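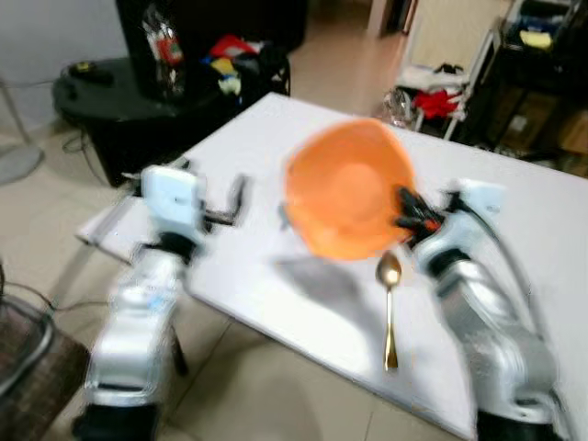

A reader in Wedport wrote in last week to ask why her plastic bowls always come out of the cupboard smelling like last month's chili, and whether she should just give up and buy glass. Please don't give up! I love glass, but I reach for plastic bowls every single day, and most of the trouble people have with them comes down to a few habits that are easy to change.

So this is my big plastic bowl page, with a bit on spoons and a bit on tabletops at the end, because I get asked about those too and they all end up in the same sink anyway.

Getting rid of smells

Start with baking soda. Two tablespoons in the bowl, enough warm water to make a loose paste, smear it up the sides and leave it overnight. Rinse in the morning. If you can still smell garlic, do it again before you try anything stronger.

Sunshine is the other one. Set the bowl outside or on a bright windowsill for an afternoon, open side up. I was a doubter on this until I did it with a mixing bowl that had held kimchi, and now I do it all the time (the neighbors must wonder).

For tomato stains, wipe the bowl with a little cooking oil on a paper towel first, then wash with dish soap. Oil loosens the red much better than soap alone. Next time, wipe the inside of the bowl with oil before the sauce goes in and you'll have far less to scrub. Bright colored bowls hide tomato beautifully, by the way. Orange is my favorite for this! A pale inside will still show it, so check there.

Greasy film

If a bowl feels slick after washing, the water wasn't hot enough or the sponge was already full of grease. Fresh sponge, more soap than you think, and dry it with a clean towel. A splash of white vinegar in the rinse helps where the water is hard, which ours certainly is here in Gulorness.

Don't use steel wool. The scratches hold on to grease and color and you'll never get them clean again. A soft brush does a good job in the corners if your bowls have flat sides or angles instead of a smooth round wall. I have a few of those many-sided ones and the seams between the sides are where old pancake batter goes to live.

Storing them

Stack bowls only when they are bone dry. I tuck a folded paper towel between each pair for the first night and take it out the next day.

Keep lids somewhere else, standing on edge in a dish rack or a file sorter. I bought a cheap Esteck file sorter for the office, never used it for a single file, and it has been my lid holder ever since. It fits the big ones at the back and the little ones in front and I am still pleased with it every time I open that cupboard.

If two bowls are stuck together, put cold water in the top one and stand the bottom one in hot water for a minute or so. Twist gently. They usually pop right apart.

When to let one go

Deep cuts, a sticky surface that doesn't wash off, a warp that makes it rock on the table, or white chalky patches. Any of those and it leaves the kitchen. Mine go to the garage for screws, or to the garden for weeding. They're great for soaking paintbrushes as well.

Gold-colored spoons

These are so pretty, and they do need a gentler hand. Most have a thin colored finish over another metal, so treat the finish kindly and it will last for years.

Wash by hand with a mild soap and a soft cloth. Skip the lemon-scented dish soaps, and anything with bleach in it. Dry right away, going along the handle toward the end, because water spots show up on gold more than they do on plain steel. Don't leave one standing in a bowl of vinegar dressing or pickles.

Store them flat in a lined drawer. A piece of felt is plenty. I cut mine from an old table runner, and there was enough left over for the knife drawer too.

If the color has gone dull, try a drop of dish soap and warm water first, and buff with a dry microfiber cloth. Nine times out of ten it was only soap film. Please leave the metal polish in the closet, it can take the color right off.

White tabletops

I know, I know, a white table shows everything. I still wouldn't trade mine. You see the crumbs, so you wipe the crumbs!

For everyday marks, a damp cloth with a drop of dish soap, then a second cloth with plain water, then dry. Skipping the plain water is how you get those gray smeary patches that only show up at breakfast.

Pen and marker usually come up with rubbing alcohol on a cotton ball. Test it underneath first. For turmeric or coffee rings, lay on some baking soda paste for ten minutes and wipe. Don't scrub with it on a shiny top or you'll dull the spot.

Metal spoons can leave thin gray lines when they get dragged across a white surface. They look like scratches and most of the time they aren't. A dab of plain white toothpaste (not gel) on a soft cloth takes them off mine.

A place to put things down

One last thing that has made a huge difference at our house. If you work at a table a lot, keep a little side table near it and let that be the spot for the drink bottle, the phone, the sweater you just took off. The main table stays clear for mixing and rolling and whatever else you've got going. I found ours at the MacPherson thrift shop and it's the best 50 dollars I spent all year. Clear it every evening, though. A pile of laundry can sit on a side table for a remarkably long time if you let it.

Next up is cutting boards, and I have a LOT to say about cutting boards. Send me your questions before then if you have any.

Posted Sep 26, 2021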